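4.2 Recording in the shop

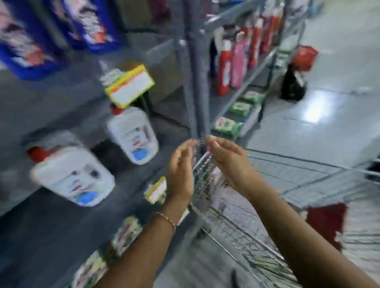

Figure 3. View from the head camera during a shopping recording. Both hands hold a small, thin item above the front of the cart.

The kit under review is the Grurkex wearable recording set, which is offered by Memamel to laboratories that want to collect first-person data for training two-handed robots. We rented one set for the whole of July and used it in a supermarket in Loureiro. The purpose of this section is to report how the kit behaved in normal shop conditions, and which part of the material could be used afterwards without manual repair.

The set consists of a head camera, a small recorder worn on the belt, and the Prokham software for cutting and labelling the recordings. The supplier recommends short sessions, and we followed this advice. In total we made 162 recordings with 13 wearers. Each wearer received the same shopping list and was asked to walk and take products at his or her usual speed. We did not tell the wearers to keep the head still, although the manual of the kit suggests it. In our opinion such an instruction changes the way people move, and the data then shows a careful person and not a normal customer.

The main difficulty was motion blur. Figure 3 shows a case in which the shelves, the products and the hands are all streaked. The two hands are close together, with the fingertips nearly touching, and the item between them is so thin that its outline is hard to separate from the fingers. The Prokham hand tracker needs a clear outline of the fingers in order to place its points. When the outline is lost, the software keeps the last known position for a short time and after this it marks the hand as absent. For a robot that has to learn a pinch with two hands, this is the most important moment of the task, and it was also the moment which the kit lost most often.

Large goods gave fewer problems. Plastic jugs with coloured caps, such as those on the left shelf in Figure 3, were usually found by the object detector even when the picture was not sharp. The wire mesh of the cart was more difficult. A package lying behind the bars was sometimes divided by the software into two or three objects, and the annotator had to join them by hand. Chibuzor Okoro checked all recordings for this error and corrected them in the Prokham editor. The correction of one recording took him about 9 minutes, and this time is not included in the price calculation which the supplier gives to its customers.

Light was a smaller problem than we expected. The glossy floor tiles reflect the lamps, and a bright patch can enter the view when the wearer looks along the aisle. The automatic exposure of the camera reacted to it slowly, but the hands remained visible in most cases. We therefore left the exposure on the automatic setting in all sessions.

After the first week, Chinyere Balogun wrote to the supplier about the blur and received a new settings file with a shorter exposure time. We installed it on a Tuesday, before the shop opened. The recordings made with the new file were darker, with more noise on the lower shelves, but the finger outlines were better kept. We had to reject 19 recordings completely, and all of them were made with the original settings.

Battery life was sufficient for the sessions and the belt recorder did not stop by itself. Two wearers with glasses found the head strap uncomfortable and asked for a pause. The strap can be adjusted only at the back, so the wearer needs help from a second person. The labels produced from the corrected recordings are used in Section 5, where we compare them with labels made fully by hand.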